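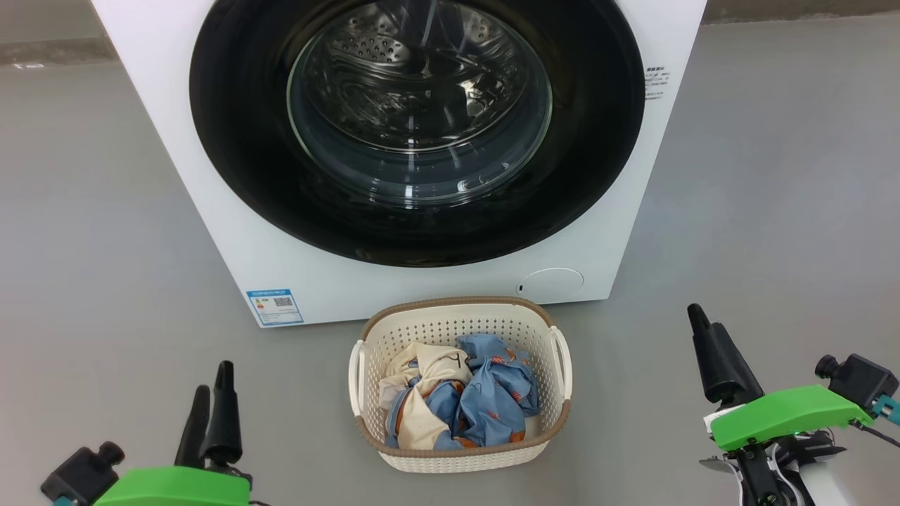

Do I need force sensing in a two-finger gripper to pick up cloth?

For cloth alone, most people get by with motor current as a rough stand-in for force. You set a current limit on the close command and treat a stall as a grasp. Real force sensing starts to pay off when the same gripper also has to pull on things that are fixed, such as doors and drawers.

Parallel jaws vs. angled fingers for laundry work
Forum: End effectors
Started August 2018

remzi_o
I'm picking grippers for a two-arm setup. The test task is laundry: open the washer door, take clothes out of a basket, load the drum, close the door. I have a pair of Plalevel parallel grippers on loan and I can get the Zullby angled-finger ones for a similar price. Both have a mount for a wrist camera. Controller is an Azimi, one per arm.

What I care about, in order:
1. Does it hold a bunched-up cloth without dropping it on the way to the drum
2. Can it grab a basket handle
3. Can I swap fingers without redoing the calibration

Has anyone run both?

Remzi

gtang
I have run both, not at the same time. The Plalevel jaws close flat, so on thick folds you get a good wide contact. On a single layer of thin cotton they slide off unless you add rubber. I glued strips of bicycle tube on mine and that fixed most of it.

The Zullby fingers come together at the tips first. They are better for pinching one layer off a pile. They are worse on the basket, since the handle slot on most baskets is shallow and the tips want to slip up and out of it.

For your list I would say Plalevel for 1 and 2. Neither is good at 3.

zeyu_s
Disagree on 1. We did 200 picks out of a basket with each, same clothes, same arm, same person driving. Plalevel with bare fingers dropped 17 before reaching the drum. Zullby dropped 7. The drops on the Plalevel were nearly all cases where it had grabbed a big fold and the rest of the weight pulled it out.

A big grab isn't a good grab if the thing is tangled with something else. You lift two items, the second one hangs off the first and drags.

gtang
You said bare fingers. I said add rubber. Those are different grippers as far as I'm concerned.

zeyu_s
Fair, but he asked about them as they ship. And rubber will make the sliding approach harder. If you want to push the fingers down between the cloth and the side of the basket, you need them slick.

remzi_o
I can put rubber on, I have time for that. Zeyu, was the 200 with a wrist camera or only from the head?

zeyu_s
Both on. The person driving said they mostly looked at the head view and only used the wrist for the last bit. Once the fingers are in the cloth the wrist view is all cloth and tells you nothing.

suqin.x
Something nobody has brought up yet is the washer. A front loader with a round door needs the arm to go through a hole and then let go inside. With the Plalevel the body behind the fingers is wide, and with a camera stuck on the side it gets wider. I kept hitting the rim of the opening with the camera. I moved it to the top of the housing and it stopped, but then my view of the fingertips was at a bad angle.

Measure your opening and measure the gripper at full open with the camera on. Do that before you buy anything.

remzi_o
Thanks, I had only measured the gripper closed. Fully open with the camera it is going to be tight. I might load with the jaws half open. Does either one let you set an opening limit in the controller?

suqin.x
On the Azimi yes, there is a max width setting per tool. It resets when you power cycle unless you save it to the tool profile. I lost an afternoon to that in March.

gtang
It also ignores the limit in teleop mode on the older firmware. Check the version.

xiao_xq
Coming at this from the camera side. If you are deciding on wrist cameras too, don't trust what you see with the door closed. The glass is curved and it picks up every lamp in the room. My depth camera put the drum at the wrong distance, and the holes in the drum made a noisy patch in the middle of it. With the door open it was usable.

I ended up with a plain color camera at the wrist (Skasico, the short one) and no depth. The head has depth and that does the rough positioning.

remzi_o
Which lens on the Skasico? Mine has the wide one and straight edges look bent near the sides.

xiao_xq
Also wide. I calibrated it and left it. For people driving it, the bend doesn't matter. For training, I kept it the same in every recording and it was fine.

zeyu_s
I would still want depth at the wrist for the door handle. Pulling on it without knowing how far in your finger is means you either miss or jam.

xiao_xq
At that range most of the small depth cameras are below their minimum distance anyway. Look at the datasheet for yours. Mine gave nothing useful for the last part of the approach.

suqin.x
Agree with Xiaoqing. For the handle I used motor current. Close slowly, stop when it rises, then pull.

remzi_o
OK, where I am now: keep the Plalevel pair, rubber on the inside faces only so the outside stays slick, camera on top, width limit saved in the profile. I'll run 400 picks, half with rubber and half without, and put the drop counts in here. If it is still bad I'll order one Zullby and try a mixed pair.

gtang
Mixed pair is more trouble than it sounds. You need two tool profiles and the driver has to remember which hand does what.

zeyu_s
We ran mixed for a while and the drivers got used to it. Pinch with the left, hold the basket with the right.

gtang
Mine never did. They kept reaching with whichever hand was closer.

remzi_o
I'll find out. Firmware on both controllers is the older one by the way, so that gets updated first.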